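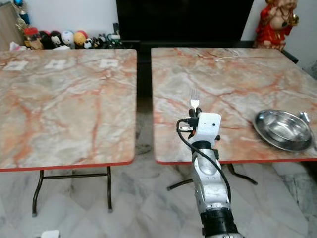 Fustness gripper kit: does the parallel jaw hold flatware well enough for table setting?

Hedvig Fjeld
Member, 11 posts

I am comparing end-of-arm kits for a table-setting routine and have the Fustness on a 30-day trial. The items are ordinary stainless: fork, spoon, round plate with a deep rim. Work surface is two folding tables pushed side by side, and the plate goes on the right one.

Grip on the fork handle is fine when the tines point up. Rotating the wrist to lay it flat next to the plate is where I get slip, a few degrees each time, always toward the heavier end. Closing force is at the default of 445 in the config file. Firmware is 3043. Is this a limit of the stock fingers or a setting? Nostolside sells a rubber-lined set for the same housing, but I would like to avoid buying parts during a trial.

2 comments

Severin Rainer
Member, 700 posts

Mostly a setting. The default is chosen for boxes and cups. A fork handle gives you a thin contact patch, so raise the closing force in small steps and slow the wrist joint to half speed for the rotation only. Grip closer to the balance point if your approach path allows it – on most forks that is nearer the tines than people expect.

Check the cable as well. If it loops out from the housing and down the side of the arm, it can pull on the connector at the end of the wrist travel. I had what looked like slip and it was the housing shifting on its mount. Tighten the mount screws before changing any numbers.

The rubber-lined fingers do help, but they wear and they mark polished steel.

5 comments

trayline
Member

I sent mine back and got the Magyar. No problems with forks. Spoons are worse.

Share (4)

Related
Fustness or Magyar for small kitchen items
Trirkudley wrist camera: mounting offset
Detecting reflective plates under ceiling lights
Nostolside finger sets, which ones fit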